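Subject: Re: [danemcombe-shed] Pegboard for the tool wall, what thickness?

On April 29, 2019 a member wrote:

> I have the end wall at Danemcombe to myself now and want to cover it
> with pegboard. The sheets I can get are 2000 x 1000 and come in two
> thicknesses. Is the thin one good enough for hand tools, and how far
> off the wall does it need to stand? The wall is old brick and not
> very flat.
>
> Also, has anyone used the Furo hooks? They are cheaper than the
> Bergeron ones but I can't tell if they lock.

I would not use the thin sheet. I put it up in my own shed and it sagged between the battens by February, and that was only with saws and a few spanners on it. The holes also wear oval if you move the hooks much. Get the thicker one and screw it to upright battens. Mine are 400 apart and it has stayed flat.

On the gap, the hooks need room to swing in behind the sheet. I allow 20 mm. With your brick I would fix the battens first, put a long straight edge across them and pack out the low ones before any sheet goes up. Don't trust the wall anywhere near the door, it leans out there.
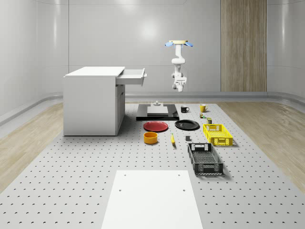 Regular grid of holes, with a white board on top (computer render).

Before you cut, work out where the holes fall at the joins. If you trim one sheet through a row and butt it to the next, the spacing goes wrong and any rack with two hooks won't span the join. I wasted half a sheet that way. Cut midway between rows on both pieces and it comes out right.

I have used both makes of hook. The Furo ones don't lock. They lift out with the tool if you are in a hurry, but a dab of hot glue cures it. The Bergeron ones have a clip at the bottom and stay put. I would buy those for the things you use every day and Furo for the rest.

Camedus had a box of 208 mixed hooks when I was last in, no make on the lid. I bought 10 loose ones from the same shelf and they were too thick for my holes, so take an offcut with you and try one.

I have four battens left over, two of them slightly bowed. They are yours if you can collect.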